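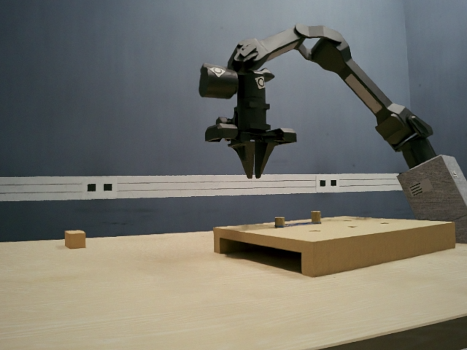 シミュレーション作業の「お作法」を一緒に決めてくれる人、募集します

こんにちは、Brinamlowでロボットアームの作業ルールづくりを担当している者です。チームは4人、猫の手も借りたい毎日です(本当に猫が来たらキーボードが危ないので、人間の方でお願いします!)。

うちではVarskaというプロジェクトで、シミュレーション上のアームに小さな木の立方体やペグのついた台を扱わせています。課題そのものはかわいいものなんですが、困っているのは決まりごとのほう。「開始姿勢ではグリッパーを机からどれだけ離すか」「指先が台に触れたら失敗扱いか、やり直しか」「途中で止めた記録は残すのか」。このあたりが人によってバラバラで、先月も同じ試行に二人が別々の判定をつけて、昼休みがまるごとつぶれました。そこで、手順書をちゃんと書き直そう、というのが今回の募集です。

お願いしたいこと

今ある手順書(下書き、コード名はNadine)を読みながら、画面上でアームを動かしてもらいます。わかりにくい文、守りにくい決まり、二通りに読める言い回しがあったら、遠慮なく赤を入れてください。「ここ、意味わかんないです」の一言でも大歓迎です。私が書いた文なので多少へこみますが、翌日には直っています。

判定の練習もあります。記録済みの試行を64本見て、成功・失敗・保留のどれかをつけ、迷ったものには理由を一行。保留が多くても評価は下がりません。むしろ保留の理由がいちばん読みたいです。

こんな方に

ロボットの経験はなくて大丈夫。マニュアルの誤字が気になって眠れない方、ボードゲームで説明書を最後まで読む方、きっと楽しいと思います。安全規格や品質管理の仕事をしたことがある方も、ぜひ。日本語の手順書が読めることと、マウス操作ができることだけお願いします。英語版もPengという別の班で準備中なので、両方読める方がいたら泣いて喜びます。

守っていただくこと

・試行の途中で設定を変えない。変えたいときは一度終了して、変更内容をメモに残す
・うまくいかなかった記録を消さない
・ほかの参加者の判定は、自分の分を出し終えるまで見ない
・眠いときは休む(真面目に書いています。眠いときの判定、後で見返すとひどいんです。私のことです)

時間と謝礼

期間は2月中、在宅での参加です。1回の作業は225分まで、休憩はその中で好きなときに取ってください。謝礼は判定練習が1本につき300円、手順書を読む作業は別に時給でお支払いします。金額は最初の面談でお伝えしますね。パソコンは普段お使いのもので構いません。

応募のしかた

応募フォームに、お名前と参加できる時間帯、それから「これまでに出会った、いちばんわかりにくい説明書」の話を書いて送ってください。長さは自由です。前回の募集では炊飯器の説明書について熱く語ってくださった方がいて、チーム全員で回し読みしました。お返事は必ず私からします。面談はオンラインで、午前10時からか午後3時からのどちらかを選べます。

質問だけの連絡もお気軽にどうぞ!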